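Kitchen rules for a two-armed helper. We keep this page with the other Pretness household tips, and it goes with the sheet on knives and hobs. It applies to the simulated kitchen as well as the real one. A habit that is allowed on screen will turn up later at the worktop.

## Before anything moves

- Clear a strip of worktop along the near edge. Bags, post and tea towels go elsewhere.
- Lift mats and loose rugs if the robot has to drive over them. A rug that stays down should be marked on the floor plan.
- Check both grippers, including the one you don't expect to use.
- Agree who has the stop button. One person holds it for the whole job and doesn't cook at the same time.
- Write the run number at the top of the log. Ours has reached 2,204, and the early pages are still useful when a fault comes back.

## At the worktop

Bring one arm over the counter and keep the other up and clear of it. Two arms reaching into the same corner will sooner or later knock elbows.

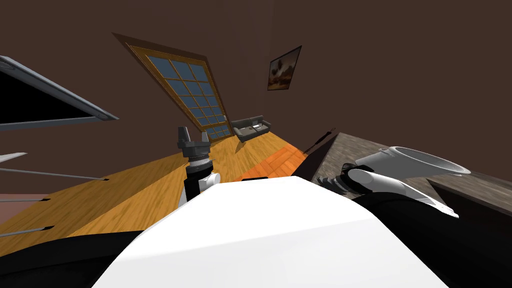
## Order of picking up

Start with whatever stands closest to the near edge. A can there is easily caught by a forearm on its way to something bigger, so it gets moved first or pushed well back. Pots come next. If a pot is lying tilted, set it upright before anyone asks for it to be carried, and look at which way the handle points. Bread, potatoes and other soft things can wait until the hard items are out of the way.

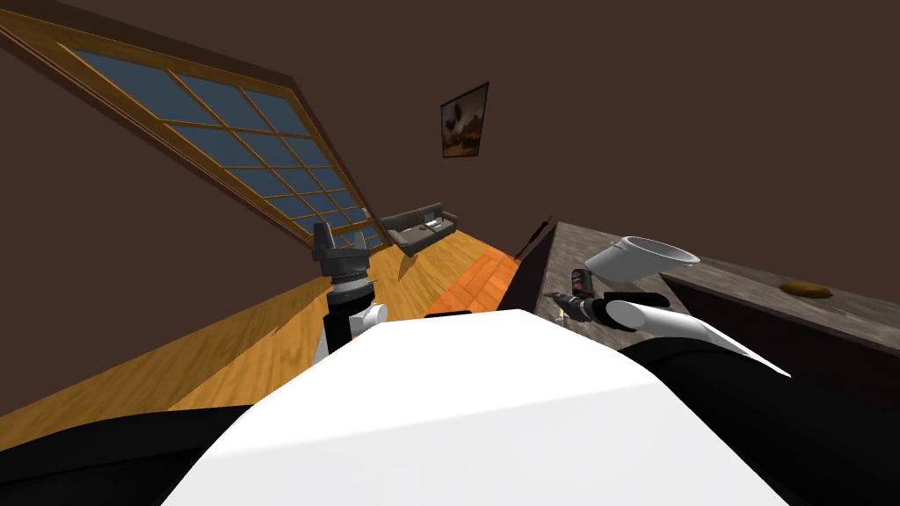 Our limit for a one-handed lift is 800 grams, pan and contents together. Anything heavier takes both hands or a person. The limit was copied from the Taltska workshop sheet and we have seen no need to raise it — if yours is lower, keep yours.

Approach slowly over the last hand's width. Close, wait 2 seconds, then lift. Glass follows the same rule, but we don't allow glass at all until the same item has been done in plastic without a drop.

Never reach under a moving arm to straighten something. Stop it, move the item, step back, start again.

## Open hands between jobs

A gripper should be open and empty before it travels to the next task. Look at it, even when the log says it let go. Crumbs and bits of label collect along toothed edges, and a dry brush gets them out better than a cloth does.

While you are looking:

1. Both fingers should match in angle. Note it if one leans more than usual.
2. Tips should be square and free of grease.
3. Nothing should be within reach if the fingers close by mistake. Point them at clear space.

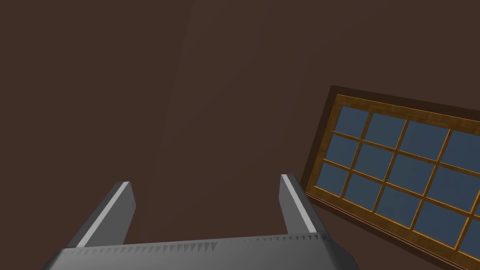
*Fingers apart and nothing held, with the window off to the right.*

## Records

Note the item, which arm was used and whether it was dropped. The Eltoris form has a box for each. The Yeon form is shorter and leaves out the arm, so write it in the margin. Start a new sheet after line 199, where the printed rows run out.

Drops go in the log even if nothing broke. So do stops, with the time. Sheets from before September are in the blue folder.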